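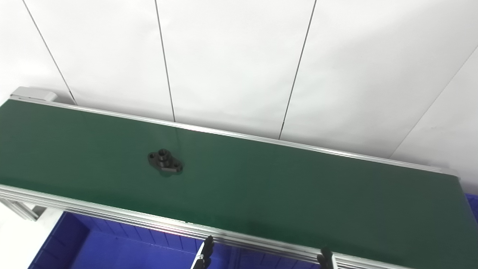 Flange part on the belt at the sorting cell, Plekbridge site.

Progress report, February 2022
To: Abdel Hamid Fund, small grants desk
From: Imani Doucet, Flesholm

Hi all,

I promised you something shorter than the October report, so let me get right to the rulebook, as that's where most of your money went this time!

When we applied, the plan was to write working rules for a two-arm sorting cell that a small shop could pick up and use without hiring a safety consultant. We now have a draft. It has nine rules, down from a much longer list that I was very fond of and that the operators at Plekbridge quite rightly took a red pen to. (Their main complaint was that I'd written the same rule three ways. I had.)

The ones I'm happiest with are about the belt. Rule 2 says a person reaches over the rail only when the belt is stopped and the arms are in hold, and that the person reaching is the one who put them in hold. Rule 3 says the bins get swapped from the front, one at a time, with the arms parked. It sounds so obvious written down, but the old habit was to slide a bin out whenever it looked full, and the written procedure never said a word about it. Now it does.

Rule 5 took the longest. It covers what the arms are allowed to do near each other, and we went back and forth on it for weeks.

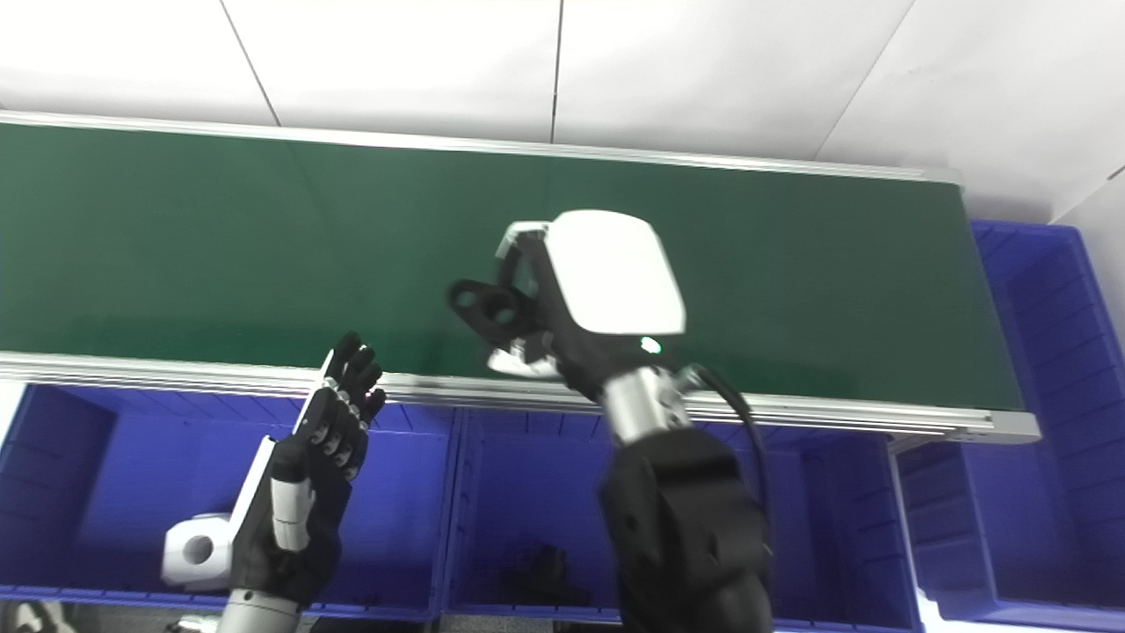 We settled on one arm having the right of way over the belt at any given time, with the other one keeping clear until it's released. I wanted a fixed distance in there as well, and the operators wanted to judge it by eye, and in the end we wrote down a distance for setup and left daily running to the handover rule. I'm still not sure that's right, and I'd love to hear what your reviewer thinks. If they hate it, please tell me before we print anything.

Now the numbers you asked for. We logged 174 supervised runs under the draft rules. In 86 of them the operator wrote at least one comment on the run sheet, and I've read every single one - some are very funny and a few are rude about my handwriting. Four runs were stopped by hand. All of those are written up in the log with the time, who stopped it and what they saw, and nobody was hurt or close to it. I'd much prefer people stop the cell too often than too little, so rule 1 now says plainly that you never have to justify a stop to anyone before you make it.

What hasn't gone well: the sign-off sheet. We're using the one that comes with Gumell, the logging tool we wrote about last time, and it asks for a supervisor's initials before it will save a stop. That means a stop can sit unsaved while somebody hunts for the supervisor, and the details get fuzzy. We've gone back to paper for stops and we type them in later. It's clumsy, I know. A fix is on the list but I don't have a date for you yet.

Money is fine. We're a little under on travel and a little over on printing, and I'd like to move the travel leftover into a second round of operator training if you're okay with that. Could you let me know by email? I don't need a formal letter unless you do.

Next up is trying the rules with people who had no hand in writing them - a new crew gets the draft cold, and I keep my mouth shut and take notes. I'll send you the marked-up copies when they come back, coffee rings and all.

Thanks so much for your patience with the late budget page. It's attached this time, I checked twice.

Imani

Flesholm | Contact the project office | © 2022 Flesholm | Back to top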